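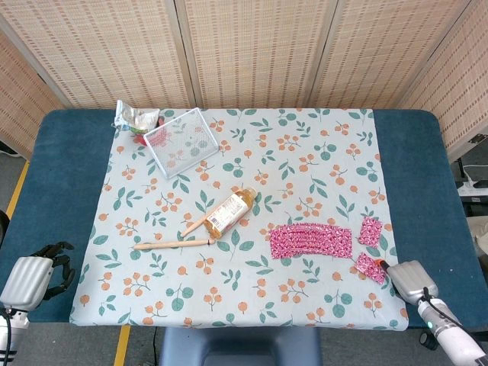

*Photo: Blandine Tanguy*

## Lernby folding screen, four panels: my review after one winter

I rent one room and a small kitchen, and the room must be bedroom, office and dining place. For two years I hung a curtain on a wire between the bed and the table. It was ugly and it fell down when somebody opened the window. In the end I started to look for a folding screen.

I compared two models in the shop. The first was the Vavden, with fabric stretched on metal tubes. It is light and costs less, but when I pushed it a little with one finger it moved like a sail. The second was the Lernby, a woven one, and I took it home the same afternoon.

**Delivery and smell**

I carried it on the bus, which I do not recommend. The box has no handle. When I opened it there was a strong smell, a little like a hay barn, and it stayed in the room for six days with the window open. My neighbor Faisal Mengal bought the same screen in April and he says his had no smell at all, so maybe it depends on the batch.

**Putting it up**

There is nothing to build. The hinges are already on the panels. Two of my screws were loose and I tightened them with a normal screwdriver. The paper inside tells you to keep every panel at an angle to the next one, and please believe it. If you open the screen completely flat it will stand for a moment and then it will come down on you. Mine came down on a lamp.

**Light and privacy**

I was worried that the room would become dark. The weave lets some light pass, and in the morning I get small spots of sun on the bed side, which I like very much. In the evening it is different. If a lamp is on behind the screen, a person on the other side can see your shape moving. For changing clothes I turn the lamp off first.

It does nothing for noise. When my sister sleeps over and I type, she hears every key.

**Cleaning**

This is the weak point. Dust goes into the weave and a cloth only pushes it deeper. I tried the small brush of my Roussel vacuum cleaner on low power and it works well enough, once every two weeks. Do not use water. I wiped one spot of coffee with a wet sponge and the place is now a little rough when I touch it.

**After one winter**

The hinges are still good. One foot was scratching the floor, so I glued felt under all of them. The edge of one panel has some broken fibers where my bag touches it every day, and they catch on wool sweaters. I cut them with nail scissors.

I give it four stars of five. I would buy it again for a room where people sit and eat or work. For a bathroom, or for a house with a cat, I would look for something else.

*Blandine Tanguy, 2019-02-27*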